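4. How players read the terms of a bonus

4.1 Background

Gambling regulation has a long and touching faith in the written notice. When a regulator finds that players don't understand something, it asks the operator to write it down. When players still don't understand it, the operator is asked to write it down in larger type. Our study takes up one small corner of this tradition, the wagering requirement attached to an online casino bonus, and asks how much of it survives the trip from the screen to the player.

A wagering requirement states how many times a bonus must be staked before any of it can be withdrawn. The idea fits in a sentence. The terms that carry it usually run to several pages, and the number itself tends to live on a page of its own, some distance from the word "free." Uchida's earlier interviews with players in Drakdale found that most of them knew such a rule existed, in the way most people know they have a spleen.

4.2 Participants and materials

We recruited 499 adults who had placed at least one online bet in the previous year. Of these, 168 were assigned to the short-notice group and the rest to the standard terms. People who worked for an operator were excluded, as were two of Sakamoto's cousins, who asked.

The test site, Votix, was built for the study and took no real money. It offered one welcome bonus and 3 simple slot games, all of them dull. We spent some effort on making them dull, on the theory that an exciting game would pull people past the notice before they had a chance to ignore it properly. The standard terms were written in the house style of the trade by a contract lawyer in Lurton, who was told to be clear and complete. He managed the second.

The short notice gave the same rule in 5 lines. It named the amount of the bonus, the total that had to be staked, the games that counted toward that total, the time limit, and what would happen to the balance if the time ran out. It appeared on the same page as the button that accepted the offer.

4.3 Procedure

Each participant opened an account, was shown the bonus, and could accept or decline it. After ten minutes of play they were asked to say, in their own words, what they would have to do to withdraw their winnings. Answers were scored as correct, partly correct, or wrong by two readers who did not know which notice the person had seen. The readers disagreed now and then over what counted as "partly," and a third reader settled those cases. His rulings were firm and, on a second look, mostly consistent.

Sessions were run at home, at a time of the participant's choosing. Earlier work on bonus terms was done in laboratories, where people sit up straight and read what is put in front of them. We wanted the reading conditions to be closer to those in which bonuses are in fact accepted, which is to say late, on a phone, with something else going on. 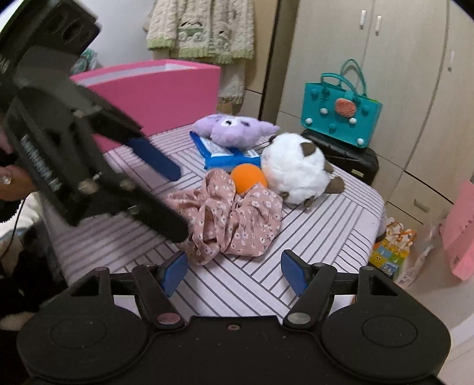

Figure 4. Bed with a striped chevron sheet, and two black grippers with blue finger pads.

Does a shorter notice make people turn the bonus down?

Mostly it leaves the decision where it was. Players in the short-notice group accepted the offer nearly as often as the others, but they gave a better account of it afterward, and far fewer believed that the bonus could be withdrawn at once.

This will disappoint two camps. Operators had warned us, through the trade body in Oshima, that plain terms would frighten customers away. Several of the campaigners we spoke to had hoped for exactly that. The customers, having read the rule and understood it, took the money anyway.

4.4 Wrong answers

The wrong answers deserve a word. The most common error was to take the wagering requirement as a limit on losses, so that a player who had staked the required total expected to get something back. A second group thought the requirement applied only to the first deposit. One participant wrote that he would need to "win it thirty times," and when asked in a follow-up how he planned to do this, said he was feeling good about it.

Confidence was a poor guide. Participants who rated themselves "very sure" of the rule were wrong nearly as often as those who said they were guessing, and they wrote longer answers. Sakamoto has suggested that the length of an answer might be used as a warning sign. The same test, applied to the standard terms, gives a result that the lawyer in Lurton has asked us not to dwell on.

4.5 Limits

No real money changed hands, and people may read more closely when their own is at stake. They may also read less closely. Our sample had all gambled online before and had presumably seen many bonus offers, so the findings may not carry over to a first-time player. We tested one bonus only. Offers that combine free spins, matched deposits and loyalty points are harder to put into a few lines, and we did try. The draft ran to a page and a half, and neither author could pass the quiz on it.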